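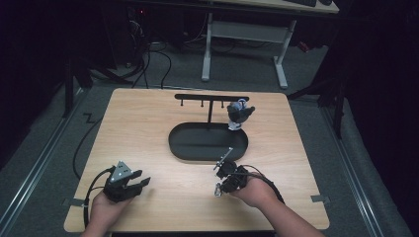

## Re: [grippers] Jirnum vs Rolow on thin pegs

Replying inline, with our figures from the bench in December.

> We have been running the Rolow fingers on the peg stand and get a lot of slips when the approach is from the side. Before we order a second pair, has anyone compared them with the Jirnum set on the same stand? Also interested in whether the cable gets in your way. Ours drags on the wrist and I suspect it is biasing the force readings. What controller settings are you using?

Yes to the comparison. Same stand (black T-shaped post and crossbar, three short pegs, oval tray at the base), same wooden table. Both sets were run hand-held, one in each hand, with no arm in the loop. We did 200 attempts per set, split evenly between left and right hands.

| | Rolow | Jirnum |
|---|---|---|
| Attempts | 200 | 200 |
| Slips or drops | 19 | 9 |
| Logging rate | 300 Hz | 300 Hz |

Most of the Rolow slips were on the outer pegs, approaching from the side, so that agrees with what you saw. The fingers close unevenly when the load is off centre. From straight in front we could not separate the two sets. If your task allows a frontal approach I would keep the Rolow pair and spend the money elsewhere.

Jirnum's weak point is opening width. It clears the pegs, but anything with a wide body has to be taken by the rim, and the operator needs a few tries to get the angle right. We did not score that separately.

> cable drags on the wrist

Same problem here. There are two routings in use on our bench:

1. Left hand: cable drops down the left side of the table and loops off the edge toward the floor.
2. Right hand: cable runs back along the forearm.

Option 2 gave the steadier baseline. With option 1 the zero offset moved whenever the loop caught the table edge. Re-zero before each block whichever you pick. A strap at the elbow helps with option 2 – leave some slack or it pulls on full extension.

> controller settings

Stock Grunden firmware, current limit at default, filtering off. We filter afterwards. The Nina controller was tried briefly and dropped out twice on long runs, which may have been our USB hub. I would not read much into it until someone repeats it on a different machine.

Two other notes:

- Clamp down anything on the table that you use as a position reference. A bumped stand cost us a full block of the Rolow runs, which had to be repeated.
- Check finger pad wear by colour as well as thickness. The grey pads go shiny well before they measure thin, and grip falls off at that point.

I can send the raw logs as CSV off-list. They are large and the column names differ between the two sets, so ask for the readme as well.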